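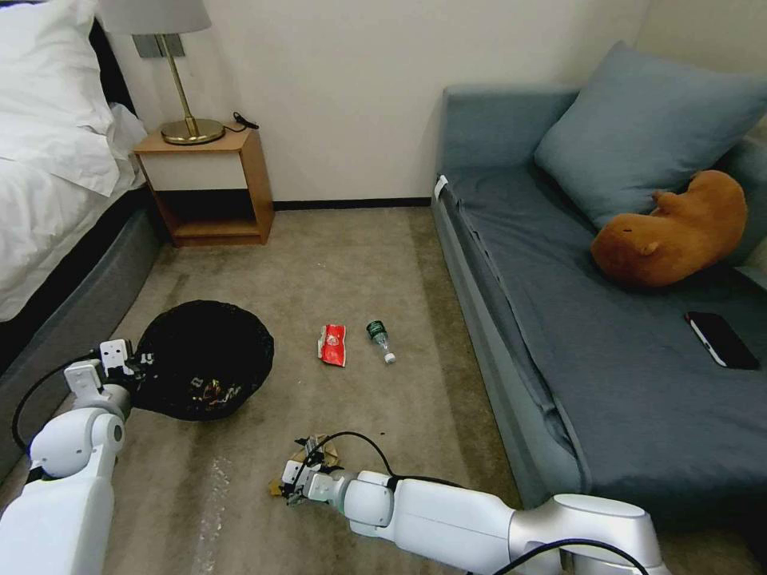

Fig. 1. Litter on the carpet between the bed and the sofa bed.

What Guests Leave on the Floor: a housekeeping project at Serness
Hospitality and Guest Services, second year, Pekville

1. How the project came about

Our group had first meant to write about breakfast. We had got as far as a draft plan on toast racks and waiting times when a short placement in the housekeeping office at Serness changed our minds. The people who clean rooms talk about floors a great deal. Beds are hard work but they are always the same work, and you can plan for them. A floor can hold you up for two minutes or for ten, and you don't find out which until you open the door. We thought this was a good, plain question for a project – how does the litter on a bedroom carpet change the way the room gets done? – and it had the advantage that we could try things out ourselves instead of only asking other people about them.

The report had a limit of 4,000 words, and this is the shortened version for the course pages. The full tables are kept with the long version.

2. The room

We worked in one of the smaller twin-purpose rooms, by which Serness means a room with a proper bed and a sofa bed. The bed is made up in white with a dark upholstered base, there is a little wooden nightstand beside it with a lamp on top, and the sofa bed is a soft blue-grey. Between the two is a strip of beige carpet, and that strip is really the subject of this report. It is the only way through to the nightstand, you stand on it to make the bed and you need it clear before the sofa bed can be opened out, so whatever has been dropped there has to be dealt with before anything else can begin.

We also wanted the room to feel lived in. There is a rounded brown soft toy lying on the sofa bed and a black phone further along the seat, and both of them turned out to matter a good deal more than we had expected when we wrote the plan. More on that in section 4.

3. Litter first or linen first

There are two habits among the staff. Some go round with the wastebasket before they touch the bed. Others strip the bed first, let the used linen fall on the floor and pick up everything together. We tried both, and we tried each of them enough times to get rather tired of the room.

Our own feeling, going in, was that linen first would be quicker, as you only bend down once. In practice it made a muddle. A sweet wrapper under a sheet is easily gathered up with the sheet, and then it goes down to the laundry, where they are not at all pleased to see it. Litter first felt slow for the opening minute and then everything after it went along nicely. We also found that it helps to take the bin to the litter. All of us began by leaving the wastebasket where it stood and walking back and forth with one thing at a time, which is how most of us tidy at home (one member of the group would like it recorded that they don't), and it adds up to a surprising amount of walking in such a small space. With the bin set down in the middle of the carpet you can reach most things from one spot.
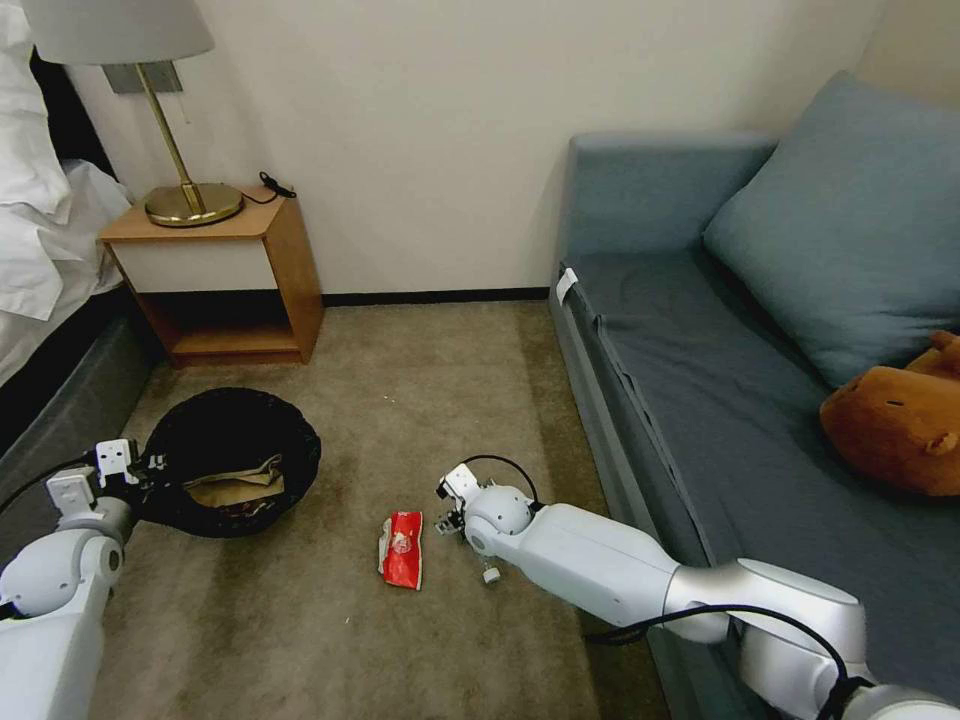 A supervisor at Serness read this section in draft and told us we had left out the paper bags. Wrappers are light and go flat, she said, but one big takeaway bag fills a bedroom bin on its own, and after that the rest sits on top and falls out on the way to the trolley. Her advice was to push the bag down hard or keep it for last, and she thought the order things go into the bin might be worth a section by itself.

We took this seriously and went back to try it. She was right about the bag. Keeping it for last worked best for us, although it feels odd to walk past the largest piece of rubbish in the room several times while you pick up small ones. Squashing it down works too, provided it is only paper. We would not recommend squashing a bag you have not looked into, and we have one ruined cuff to show for that.

4. Things that are not litter

The soft toy and the phone come in here. Nobody is going to throw away a phone on purpose, but the staff we spoke to during March worried far more about the middle sort of thing: a receipt, half a packet of biscuits, a hair tie, a child's drawing on the back of a leaflet. The rule at Serness is that anything on the floor may be judged, and anything on a surface stays. A phone on the sofa bed stays on the sofa bed, and so does a toy, even when it has rolled on to its side and looks as if it would like to be sat up properly.

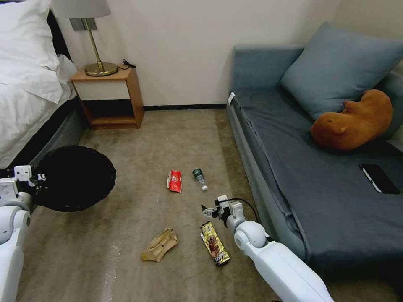
The rule is a sensible one and we kept to it, but it does leave a difficulty with the sofa bed, because sometimes the seat has to be opened out for the next night and things must be moved to do it. We asked for a clearer line on this and were given one: move the item to the nearest fixed surface, which in this room means the top of the nightstand, keep it the same way up, and put it back afterwards if the sofa bed is going to be closed again. The open shelf under the nightstand is not to be used. It is low and shadowy and a guest in a hurry will not think of looking there. We liked this rule very much and wish somebody would bring it in at home.

5. The questionnaire

We handed out 300 short questionnaires to guests at Serness and at the Flisilow, its sister house by the station. Only 45 came back, so we are careful with them. The comments were the best part. Several guests said they would gladly use the bin if it stood nearer to the bed, and one explained at length that a person eating crisps in bed at midnight does not get up to cross a room. We can't argue with that.

6. What we would suggest

Litter before linen, with the bin carried to the middle of the carpet. Large paper bags last. Finish at the nightstand and look under the edge of the bedding where it hangs down, as small things hide there. Serness has agreed to try a second bin in the sofa-bed rooms, and the next year group may like to go back and see how that has gone.

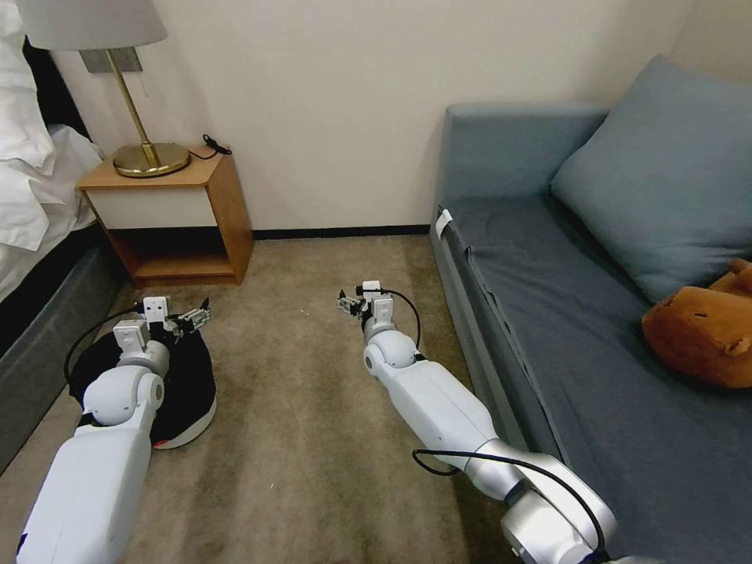
Fig. 2. Rumpled bedding beside the nightstand with its open lower shelf.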